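Saulius Vanags
Thread, November

Folding day at Utia. Same rules as last month, but people keep asking, so I'm posting them again.

We get the clean clothes in mixed. Everything goes into the red tray first and comes out one piece at a time. Don't tip the tray onto the table. You'll only end up sorting the pile twice.

Pink gets done on the table, on the black marbled part. Find the hem before you do anything else. If the hem is straight, the rest of the fold will be close enough. 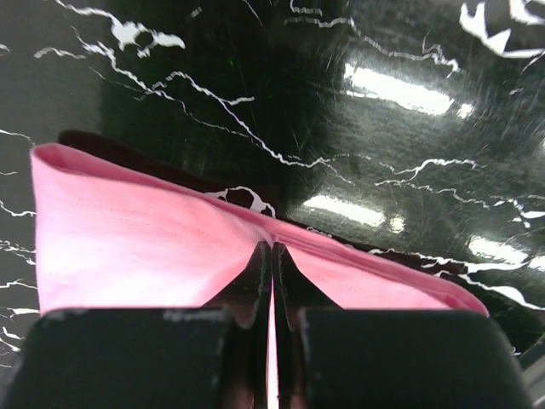
FOLDING AND HEMS

The stitching is your guide. Follow the seam with your fingers and keep the fold parallel to it. Smooth from the middle out.

Long pieces go lengthwise first, into a narrow strip. Then stop and look at it. Creases at this stage are fine, a twist is not. If it's twisted, open it and start over.

I allow 2 tries per piece. After that it goes back in the tray and I take the next one.

Finished pieces go in the back corner, flat, one on top of the other. Gray over teal is fine. I sort by size, and color can wait until the shelves.

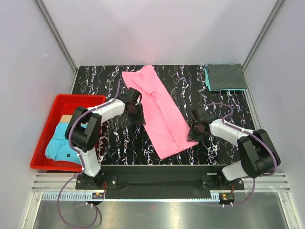
Utia Laundry and Linens Team

Light blue is still in the tray and so is something beige. Those are next.

Target for the month is 80 pieces, and 30 of those are promised to Zeltelden. They want narrow folds because their shelves are shallow. Please don't fold theirs into squares.

Vergara asked if we iron. We don't.

If you can come in and fold, I start at 9 in the morning. Reply here and I'll put you on the list.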